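Report of the Study Visit to the Korita Seed and Grain Station

Prepared for the members of the Arkudlow Growers' Association
August 10, 2020

Purpose of the visit

The Association was invited to the Korita station during its open day in April. The invitation came from the station's director, Emilian Voicu, following an exchange of letters on the storage of heritage wheat. Members had asked for guidance on three matters: the cleaning of small seed lots, the control of moisture in farm bins, and the terms on which the station lends seed to growers outside its own district. The delegation was led by Magdolna Pintér and included 15 members, most of them from farms of under 100 acres.

Reception and opening remarks

The delegation was received in the old weighing hall, which now serves as a meeting room. Mr. Voicu gave a short history of the station. It was founded by a milling company, passed into the hands of the district, and has operated under its present charter ever since. Its main duties are to keep seed of locally grown cereals, to test germination for farmers, and to offer cleaning and drying at cost. He noted that demand for the drying service has grown faster than the building can allow, and that farmers are asked to book before they cut.

The collection holds over 80 named wheats, along with barley, rye and a small group of field peas. Each is grown out on a fixed rotation so that the seed on the shelf remains alive. Mr. Voicu was frank that the rotation had slipped in past seasons, and that several of the older barleys now germinate poorly.

The cleaning floor

Macarena Garrido, who manages the cleaning floor, took the delegation through the full sequence from intake pit to bagging. The main cleaner is a Barbier machine with two screen decks and an aspirator. Members with experience of larger plants remarked on how slowly it was being fed. Ms. Garrido explained that small lots are run well under capacity, as the loss of good seed rises sharply when the screens are crowded. Between lots the machine is opened, brushed and vacuumed, and a strip of the next lot is run through and discarded as feed.

A second, much smaller cleaner is kept for lots of a few sacks. It is hand cranked. Several members were more interested in this than in the main line, and Ms. Garrido allowed them to run a sack of rye through it. The screens are cut in the station's own workshop. Drawings may be requested by letter, and Mrs. Pintér has already done so on behalf of the Association.

Some concern was raised about dust. The extraction system is old, and masks were handed out at the door. The delegation recommends that any member planning a shared cleaning shed give early thought to this item, as it was described as the costliest part of the last repair.

Moisture and storage

The afternoon session was given by Devendra Chaturvedi and dealt with storage on the farm. His main advice was that grain should be sampled from the center of the bin as well as from the top and the door, and that readings should be written down in one book kept at the bin. He showed a set of spoiled samples in jars. In most of these the grain had gone in at a safe level and had picked up moisture later, through a roof seam or a fan left running on damp nights.

Members asked whether cloth sacks remain suitable for seed wheat. Mr. Chaturvedi's answer was that they do for a single winter in a dry loft. For longer periods the station uses sealed drums, with a sample jar tied to each lid so that the drum need not be opened for inspection.

Lending terms

Seed is lent in lots of 5 pounds. The borrower agrees to return twice that weight from the first harvest, cleaned, with a note of the soil, the sowing date and any disease observed. Growers outside the district may borrow on the same terms if a local association stands behind the loan. The delegation considers these terms fair - they are simpler than those the Association has used with its own members - and proposes that they be adopted.

Travel and the field plots

The field plots lie at Ovville, a separate site reached by road from the station. Abdul-Rahman Aryee met the party there and led the walk. The winter wheats had come through well, with some lodging in the tall types at the low end of the field. Mr. Aryee sows each plot with a border row of rye to mark the edges and to limit mixing at harvest.
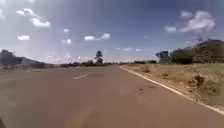 May members visit the Ovville plots outside of the open day?
Visits are accepted by written arrangement with Mr. Aryee, in parties small enough to walk the paths between plots, and are suspended during sowing and harvest.

The return journey was made the same evening. Members who wish to claim travel costs should send their receipts to Mrs. Pintér, with the name of the farm written on each.

Matters for the next meeting

The delegation asks that the following be placed on the agenda:

Adoption of the Korita lending terms for the Association's own seed.
Purchase of one moisture meter for shared use - two quotations have been obtained.
A letter of thanks to the station, and an invitation to Mr. Chaturvedi to repeat his session at Arkudlow.

Copies of the station's germination tables are held at the Association's office and may be consulted there during normal hours. They may not be taken away.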